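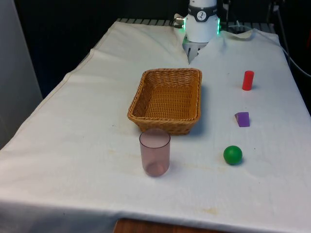

The robotics club at Rinia Technical College meets in a basement room that used to hold the print shop. On the evening I visited, nine students had signed up for arm time, and the first of them was already arguing with her partner over a line of code that told the gripper how wide to open.

The job they had been given sounds like something a small child could do. Pick up a red cylinder, a purple block and a green ball, one at a time, and put them in a wicker basket. The program has to find the objects itself. It can't be told in advance where they are, and between runs another student moves them.

"People come in wanting to build something that walks," said Joanne Bramwell, who teaches controls at the college and started the club. "We give them a ball. Most of them are still working on the ball a month later."

The club is getting ready for the Vavberg Tabletop Challenge, a student contest held each November. Teams are scored on sorting, stacking and clearing a table. Each team gets 30 minutes with the arm and may restart its program 2 times. Last year the Rinia team finished in the middle of the field. It lost most of its points on round objects.

Hernán Muñoz was on that team and is now in his third year. He keeps the club's run log, a spreadsheet with a row for every attempt at a pick. When I visited it had 303 rows. Each one gives the object, where it started, what the program thought it was seeing, and the result. The results column uses a short list of words: placed, dropped, missed, pushed, stopped. "Pushed" is the one the students talk about most. It means the gripper came down in slightly the wrong spot and shoved the object away from where the program expected it to be.

"A cylinder gets pushed and it's still more or less there," Muñoz said. "The ball leaves."

Under the contest rules the practice surface is a white cloth, and it has to be cloth, wrinkles included. The organizers want the students to deal with folds and shadows. A crease can look like the edge of something to a vision program, and a stain can look like a small flat object. Muñoz's first detector, written in his freshman year, tried again and again to pick up a stain. He has kept the code and shows it to new members.

The students work in pairs. One writes the part that sees and the other writes the part that moves, and halfway through the term they trade. Bramwell insists on the trade, and it isn't popular. Precious Mtshali, a second-year student who came over from nursing, had spent five weeks on vision and had just been handed her partner's motion code.

"I thought his half was easy," she said. "He gets the position from me and he goes there. Then I read it. There are about four different heights in it and each one has a reason."

She went through them for me. The arm travels high, so it clears everything on the table. It drops to a second height over the object and pauses while the camera takes another look. It goes down to grasp height, which is different for each shape. Then it comes up to a carrying height before it moves over the basket. The wedge-like top of the purple block makes its grasp height the hardest to set. If the fingers close too high they meet the slanted part, and the block slips or turns.

A clear or tinted cup may also be placed on the table in the contest. It scores nothing, but knocking it over costs a team 70 points, more than a clean placement is worth. A see-through cup is difficult for a camera, which may pick up the cloth behind it and little else. Mtshali's program doesn't try to find the whole cup. It looks for the rim and the thicker base, and if it finds either one it keeps the arm out of a column of space above and around it.

Her partner, Cristóvão Macedo, thinks the column is too wide. With the cup near the basket, it forces the arm to come in from the far side, and the longer path adds seconds to every trip. They had been over this several times. Bramwell's advice was to run it both ways and put the results in the log, and they had agreed to do that at their next session.

The club's budget is small. Most of it goes to replacement finger pads and cables. The arm came to the college through Grevow, a packaging company in the next town, which upgraded its own line and sold the older unit at a low price. Eluned Gape, an engineer there, comes in twice a term to look over the students' safety settings. She reads the speed limits aloud from the screen and makes the students say whether each one is right.

"I don't look at whether it picks up the block," Gape said. "I look at what it does when it doesn't."

She asks every pair for a plan covering a failed grasp. The simplest is to lift, go back to the second height, look again and try once more. Some pairs add a limit on the number of tries. Mtshali and Macedo have theirs set at three, after which the program moves on to the next object and comes back at the end if there is time.

Not everyone in the club will go to Vavberg. The team has four places, and Bramwell fills them from the log in the last week of October. Students who don't get a place still keep their arm time through the end of the term, and several of last year's best programs were finished after the contest was over.

Mtshali's next slot was at seven. She wanted to use it on the ball.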